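Notebook, February
Trial of the Skosside hand-held gripper kit, bedding tasks, first real day with it 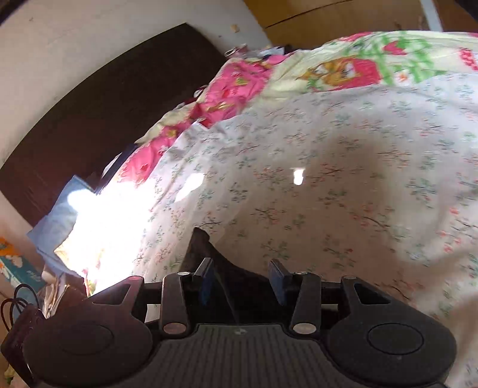
Is it any lighter than the one we had before? The question came from the other bench before I had even put the date on this page, and it's a fair one. The rest of the message said that if the answer was no, we could stop the review right there and save everyone a month, since wrists were what ended the last trial. My answer is yes, a bit, though the weight sits farther forward than I'd like, and I'll come back to that below when I get to the handle.

So, for anyone picking this notebook up cold: we have the Skosside kit on loan for four weeks, and the question is whether we order it or stay with the Colline, which we know well and complain about constantly. I've been doing the bedroom tasks, which are a sheet, a quilt and a pillow, and a bit of tidying at the end if there's patience left. I chose cloth on purpose. Every gripper I've ever held looks good on a mug, and I wanted to find out early how this one gets along with things that have no edges to speak of.

Setup went better than I feared. The kit comes with a printed sheet, folded very small, and I got through it with one cup of coffee. The pairing step took me two tries (hold the button until the second beep, the sheet only mentions the first). Calibration is the usual business of opening all the way, closing all the way and waiting, and I was recording well before 10. I'll say a kind word for the case too - everything has its own slot, and when I packed up at the end I could see right away that the spare screws were where they belonged.

Session target was 100 demonstrations. I got there, with breaks, and kept going to 160 because the light was nice and I had found a rhythm. Of those I've marked 27 as ones to throw out. Most of the 27 are from early on, when I was still closing too soon and coming up with nothing between the fingers. A handful are from the very end and those are plain tiredness. I've put a note beside each in the log so that whoever trains on this can decide for themselves, as I was probably stricter than I needed to be.

Now the cloth itself. The sheet is white with a small floral print, and it's the hardest thing I tried. If you come in flat, the fingertips skate over it. What works is to come in steeper than feels natural, press down a little until the mattress gives, and then close slowly, so that the fabric bunches up into the gap. Once I had that I hardly missed. I'd like to see it written in the task instructions for everybody, and I'm happy to do the writing. Pulling the sheet toward the foot of the bed is fine as long as you walk with it. If you stand still and reach, the wrist turns over halfway and the track gets ugly.

The quilt, the bright pink and green one with the cartoon print, is much easier to grab and much harder to place. There's plenty to get hold of, but it's heavy, and when you lift one corner the rest comes along in a lump. I settled on short pulls, let go, move over, another short pull. I know we said one continuous motion per demonstration. I tried it that way for a good while and it looked like somebody dragging a sleeping dog. I'd ask that we relax the rule for the quilt and keep it for the sheet.

About the handle. After an hour I felt it at the base of the thumb, and after two hours I was shaking my hand out between takes. The Colline gets me in the forearm, so I suppose it's a choice of where you'd like to be sore. The spring on the Skosside is lighter to squeeze but it returns with a snap, and the snap shows up in the opening data as a little spike at every release. We can filter it. I'd still rather it weren't there, and I've written to them to ask if there's a softer spring to be had. If they have one I'd like it fitted before anyone else takes a long turn.

Sunlight was the other thing to watch. It came in across the bed in the morning and the white sheet got very bright in places, bright enough that the weave goes away altogether. I don't know yet whether it hurts the tracking. I've kept those takes in and tagged them "glare" so we can compare. My own guess is that the patterned quilt saves us, because there's always something with strong color in view to hold on to, and that a plain white bed in the same light would give us real trouble. It would be worth a separate hour to find out, with a plain sheet and the quilt put away.

Small complaints, in no order. The charging port cover is fiddly and I'm sure I'll have it off within the month. The status light is green for ready and a slightly different green for recording, and I had to cup my hand over it to tell them apart. The beep is cheerful the first twenty times. The app forgets the task name if you let the phone go to sleep, so check it after every break (I have one batch filed under "mugs" that is very much not mugs, and I've renamed it).

On price I'm leaving the page blank until the quote comes through. The Foley people also offered us a trial and their unit looks tidy on paper, but it's a service more than a kit, they send you the data after cleaning it and you don't get the raw tracks unless you ask and pay. For Flomholm we need the raw tracks, it's written into the plan, so I'd only bring Foley in if the other two fall through.

Where I stand this evening: I like the Skosside more than I thought I would. I'd have it over the Colline for cloth, with the softer spring, and I can't say yet for anything else. My thumb would like it noted that two hours is enough in one go, and I'd put that in the rota as a limit.

For next time: bring the plain sheet, tape over the status light and write REC on the tape, try the pillow properly (I only got to it at the end and those takes are all rushed), and start at 9 to catch the glare from the beginning. The charger is back in the case, left-hand slot. Log is uploaded, the 27 are flagged, and the batch that was called mugs is now called quilt 3.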